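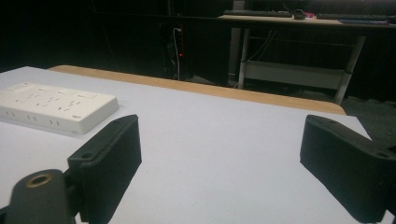
흰 상판 왼쪽에 올라앉은 흰색 멀티탭. 뒤로 나무색 띠.

Aresstead 살림·정리 게시판
검색어를 입력하세요 제목+내용 검색

멀티탭, 책상 위에 두고 사는 분 계신가요
글쓴이: 콘센트유목민 | 조회 907

제목 그대로입니다. 작업 테이블을 흰색으로 맞춘 게 3월인데, 그때 계획으로는 멀티탭이 상판 밑으로 들어갈 예정이었습니다. 계획은 지금도 유효합니다. 멀티탭만 안 들어갔습니다.

바닥에 두면 발로 차고, 벽 쪽에 세우면 넘어지고, 결국 올려두니까 편하긴 합니다. 문제는 제가 상판을 넓게 쓰겠다고 테이블을 바꾼 사람이라는 점이죠. 흰 데다 흰 걸 올렸으니 티가 안 날 거라고 우겼는데 가족은 안 속습니다.

Costusov 부착형 트레이를 장바구니에 넣어놨습니다. 써보신 분 의견 부탁드려요.

┗ 먼지반장
트레이 쓴 지 2년 됐습니다. 깔끔합니다. 대신 뭐 하나 꽂을 때마다 책상 밑에 기어들어갑니다. 무릎이랑 상의하고 결정하세요.

┗ 상판수호자
올려두는 거 반대합니다. 물컵 한 번 엎으면 끝이에요. 위에서 쓰실 거면 최소한 컵이랑은 반대편에 두세요.

┗ 콘센트유목민 (글쓴이)
컵은 오른쪽에 두고 마십니다. 나름 안전거리입니다.

┗ 상판수호자
그 거리는 물이 정하는 겁니다.

┗ 반숙
저는 올려두는 쪽 찬성이요. 바닥은 뭐 안전한가요? 저희 집 바닥 멀티탭은 먼지 이불 덮고 삽니다. 보이는 데 있어야 닦기라도 하죠. 그리고 스위치 끄는 습관도 눈앞에 있어야 들더라고요. 물론 안 끄는 날이 더 많습니다.

┗ 드릴없는집
사진에 뒤쪽으로 나무색 띠가 보이는데 밑에 판이 하나 더 있는 건가요? 트레이 다실 거면 거기부터 확인하세요. 클램프식은 물리는 두께가 정해져 있어서 판이 겹치면 안 들어가는 경우가 있습니다. 저도 Stillell 책상에 클램프 물리려다 두께에서 막혀서 그대로 반품했어요. 왕복 배송비가 트레이 값이랑 친구 먹을 뻔.

┗ 콘센트유목민 (글쓴이)
두께는 생각을 못 했네요. 색깔만 세 시간 골랐습니다. 저녁에 재보겠습니다.

┗ 먼지반장
나사식이면 두께 상관없습니다. 구멍이 남아서 그렇지.

┗ 드릴없는집
닉네임 보고 권해주세요.

┗ 귤껍질
저 나무색 띠 예쁜데요. 흰색만 있으면 병원 같은데 저 색이 들어가니까 낫네요. 멀티탭은 못 본 걸로 하겠습니다.

┗ 모서리감별사
다들 트레이 얘기만 하시는데, 상판 뒤쪽 가장자리에 나란히 붙이면 안 되나요? 지금은 비스듬하게 놓여 있어서 더 잠깐 올려둔 것처럼 보여요. 각만 맞춰도 의도한 배치가 됩니다. 저는 Xia 양면테이프로 붙여놓고 인테리어라고 부릅니다.

┗ 상판수호자
그 테이프 뗄 때 후기 꼭 남겨주세요. 흰 상판은 자국이 오래갑니다.

┗ 모서리감별사
안 떼면 됩니다.

┗ 콘센트유목민 (글쓴이)
재봤습니다. 줄자를 못 찾아서 학생용 자로 쟀는데 클램프 허용 두께랑 거의 똑같이 나옵니다. 들어가도 불안하고 안 들어가도 억울한 수치네요. 일단 장바구니에서는 뺐고, 뒤쪽으로 밀어서 각부터 맞춰볼게요. 테이프는 보류.

┗ 반숙
그렇게 평생 올려두고 사는 겁니다. 환영합니다.

┗ 먼지반장
혹시 마음 바뀌면 제 트레이 드려요. 무릎이 졌습니다.

문의: 게시판 운영자 쪽지 | © Aresstead | 맨 위로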